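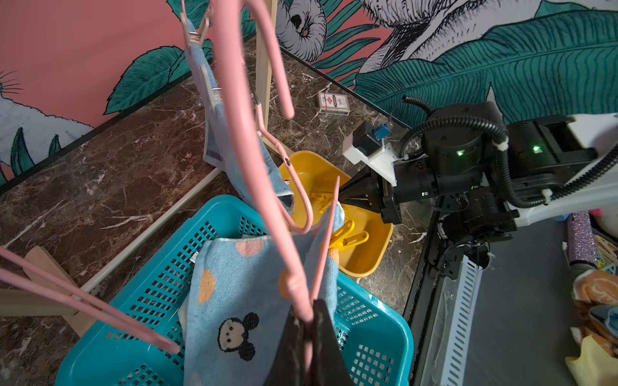

Indoor and Outdoor Laundry Drying Log
README and data card, last edited 12/9/19

What this is

A log of household laundry loads dried without a machine, kept by 30 households in Bomerport, Jivville and Petdale. It has 3166 rows, one row per load. Each row says what was hung up, where, on what, when it went up, and when the person who hung it decided it was dry.

That last part is the weak spot, and I would like you to read the section on dryness before you make a chart of anything. People have already made charts.

Why it exists

I got tired of being told how long a towel takes to dry. Housekeeping books and the backs of detergent boxes give drying times with great confidence and no source. I spent a good part of one winter trying to trace a few of these numbers and ended up with pages quoting other pages. One popular rule, that a shirt on a hanger dries in half the time of a shirt on a rack, seems to come from nowhere at all. It may be true. The data here leans that way for thin shirts and doesn't for thick ones, and I wouldn't bet lunch on either.

So this log was meant to be a set of plain records that somebody could point to. It is better than a rumor. I am not sure how much better.

Files

loads.csv – the main table, one row per load
homes.csv – one row per household, with town, floor, type of heating, and whether there is outdoor space
weather.csv – daily outdoor readings for each town
notes.txt – free comments, keyed by load number, left as people typed them apart from names and street addresses

The four files were all made by the same export script. If you have an older copy in which the weather sits inside loads.csv, throw it out. The join was wrong for Petdale and gave every load there the weather from the day before.

Columns in loads.csv

load_id: a number, never reused. There are gaps where loads were withdrawn.
home_id: matches homes.csv.
hung_date: local date.
hung_time: local time, mostly rounded by the person. You will see far too many loads hung on the hour.
dry_date: local date.
dry_time: same rounding problem, worse.
item_type: towel, shirt, pants, bedding, underwear, baby, mixed, other.
fabric: from the label if there was one, otherwise a guess, and the two were not kept apart. I regret that.
spin: low, medium, high, hand wrung, unknown.
place: yard, balcony, bathroom, bedroom, kitchen, hallway, other.
support: line, rack, hanger, door, radiator, basket edge, other.
window: open, closed, none, unknown.
turned: yes or no, whether anybody flipped or moved the items partway through.

That makes 13 columns. Earlier copies had one more, "smell," which was a mistake. It asked for a score from bad to good, and most people gave their own washing full marks.

How the records were made

Each household got a paper sheet to tape up near wherever they dried things. They filled in a line when they hung a load and finished the line when they took it down. At the end of each month they mailed the sheets or sent a photo of them, and I typed them in. Josphat Chege typed in the Jivville sheets, and he was more careful than I was. If you see a cleaner pattern of entries for Jivville, please consider that it may be a cleaner pattern of typing.

Nobody was paid. Everyone who joined already dried most of their laundry at home and cared enough about it to write it down. This is a strange group of people and I include myself. They spin their loads harder than most people do, I suspect, and they space things out better. Anyone who throws a wet heap over a chair and forgets it was never going to sign up, and that is a perfectly common way to dry laundry.

What "dry" means here

It means the person said so.

We told people to call a load dry when they would be willing to fold it and put it in a drawer. I thought this was a sensible, practical test. Then I read the notes. One household will not put away a towel until it feels warm and stiff. Another folds shirts that are, in their own words, "fine, a bit cool," and lets the closet do the rest. A cool fabric and a damp fabric feel nearly the same to a hand, so in a cold bedroom some loads surely stayed up long after they were done.

For a while we tried to fix this with a meter. A few Bomerport homes borrowed a pin-type moisture meter, a Du Plessis, the kind made for checking lumber and plaster. It gave lovely steady readings on wood. On cotton, the reading changed with how hard you pushed, and on a folded hem it could say nearly anything. I have left the meter readings out of the release. A number with a decimal point in it looks like evidence, and people would have used it.

There is also the matter of sleep. Loads hung in the evening are almost never marked dry during the night, for the obvious reason. They get marked at breakfast. If you compare evening loads with morning loads and find that evening loads take longer, congratulations, you have found breakfast. Several nice-looking results vanish once you drop the overnight loads, and so does a large share of the data.

Known problems

The big one is that people chose where to hang things. Nobody drew lots. Heavy towels went outside on good days and delicate shirts stayed in on hangers, so any comparison of hanger against line is also a comparison of shirts against towels, and of bad days against good ones. You can try to adjust for item_type and weather. I tried, and the answer moved around depending on which rows I was willing to trust.

"Mixed" loads are marked dry when the last item is dry. A mixed load with one pair of jeans in it is a record of the jeans.

Towels are all one category. A thin kitchen towel, a child's printed towel and a thick bath sheet are all "towel." The notes sometimes tell you which, usually when somebody is complaining.

The support column takes one value, and real life doesn't. Items start on a hanger and end up on the radiator. We asked people to write down where the load spent the most time. The sheets show plenty of crossings-out.

Indoor humidity was not recorded. I know. Every person who has looked at this has asked. The cheap gauges we tested side by side on one shelf disagreed with each other so badly that I couldn't see the use of spreading that across all the homes. You have the outdoor readings and the window column, and they are a poor substitute.

The November rows from Petdale should be treated with suspicion. One household there sent in a sheet filled out in a single pen, in a single neat hand, with every time ending in zero. When I asked, I was told it had been "copied out nicely." Maybe it was. I kept the rows and marked them in notes.txt so you can decide.

Things I would not use it for

Don't use it to sell a drying rack. I have had one message asking permission to print "proven faster" on a box, and the answer was no. There is no rack model in the data and there never was.

Don't use it to say anything about mold or health. We did not look at walls, and we did not ask anyone how they felt.

Don't use it to predict how long your own laundry will take. You have a different washer and a different bathroom, and you already know more or less how long it takes.

Things it might be good for

Teaching, I think. It is small enough to read with your own eyes, and it has most of the faults that real records have: rounding, missing nights, self-picked people, categories that leak. A class could do worse than being handed loads.csv and asked whether hangers are faster, then handed this page a week later.

It may also be of some use if you want to know how people do this at home, as opposed to how they are told to. The place column is the part I trust most. A person may be wrong about when a sheet was dry but will seldom be wrong about whether it was in the kitchen.

Missing values

Blank means the sheet was blank. "Unknown" means the person wrote a question mark or something like it. Please don't fold the two together. A missing dry_time with a dry_date present usually means the load was found dry and the person had no idea how long it had been that way, and I find those the most truthful rows in the table.

I did not fill in any gaps. If your copy has none, somebody has been helpful and you should ask them what they did.

Privacy

Home numbers were shuffled and kept apart from the mailing list, which has been destroyed. Hung and dry times can still show when a household tended to be home, so the load dates were shifted within each home by whole weeks, and that home's weather link was built before the shift. This means you cannot line up two homes by calendar date. It also means that a match by date to weather.csv is only approximate, and the match by the day key in that file is the one to use.

Corrections

Send corrections with the load number and say what you think is wrong. Guesses are welcome if you call them guesses. I will not change a row on the grounds that the time "seems too long" – a few of the longest ones are real, and the notes for those are worth reading. Somebody in Jivville left a bedspread on a balcony through an entire stretch of rain and logged it faithfully to the end.

Terms

Free to copy and change. Keep this page with the files. If you publish a drying time from it, print the sentence "dry as judged by the person who hung it" next to the number, in the same size type.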